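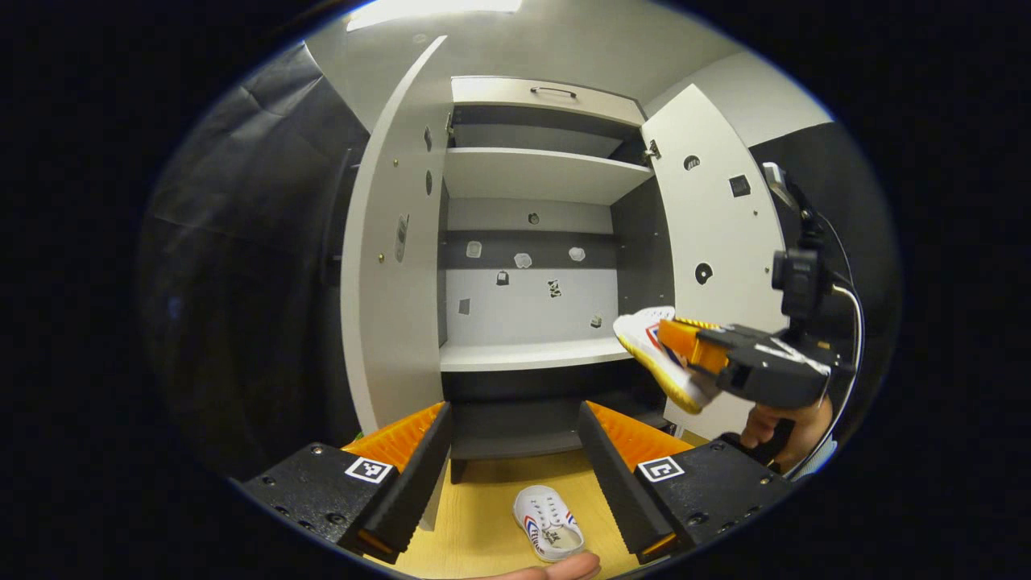
Drokden Hand-Held Gripper Pair

I run the returns room at Lorente, where we take back shoes, check them and put them away again, and I now sell the gripper kit we use every day through our little shop, Rumava. So you're getting the product page from somebody who has had these things in her hands most mornings since April!

What you get

Two black hand-held grippers, one for each hand, with orange ridged pads on the fingers. The pads are the part I'd talk about all day if you let me. A shoe is an awkward thing to pick up (soft at the top, stiff at the bottom, laces everywhere) and the ridges give you something to pinch with. You also get a camera module and its bracket, the cable, a sheet of printed square markers, and 20 spare pads, so you won't be writing to me for a good while.

How we work with them

You pick up a shoe with the gripper, put it on the cabinet shelf, and go back for the other one. That's the job. The recordings go to Grosatari, who use them to set up the arm that's taking over our night shelving. When they first told us we'd be teaching it by doing our normal work with tongs on, I laughed, and then I spent a week dropping sneakers.

It does get easier. My advice is to slow down near the cabinet doors, open both of them all the way before you start, and do low shelves sitting on the floor. Kneeling is murder after an hour.

What changed for us

People ask me this more than they ask about the pads, so I'll put it on the page. The night shift here was hard to fill and harder to keep. Those hours are going to the arm, and the two people who worked them moved to days, which they'd asked for. One likes it. The other misses the night pay and says so, and I think that's fair. We got a top-up agreed for the first few months, and I'd tell any shop buying this kit to have that talk before the boxes arrive.

The day job is different too. There's less carrying and more looking: is this pair clean, is it really a pair, does it go back out or not. I like that part. I don't like the extra screen, and I've moved it behind the door where I can't see it.

The practical stuff

Each box holds one pair of grippers. Children's shoes are fine, and so are most adult sneakers. Tall boots are a pain and I wouldn't buy these for boots.

Price per pair: $96 a month on rental, 11 months minimum
Spare pads after the first set: $74 a box
Left and right: both included
Cleaning: damp cloth on the pads, nothing wet near the camera

If you're close by, come in on a Thursday afternoon and try a pair on our shelves before you rent. Bring a shoe you hate picking up. Orders go through the Rumava counter or the order form, and I pack them myself, so put a note in if you want the longer cable.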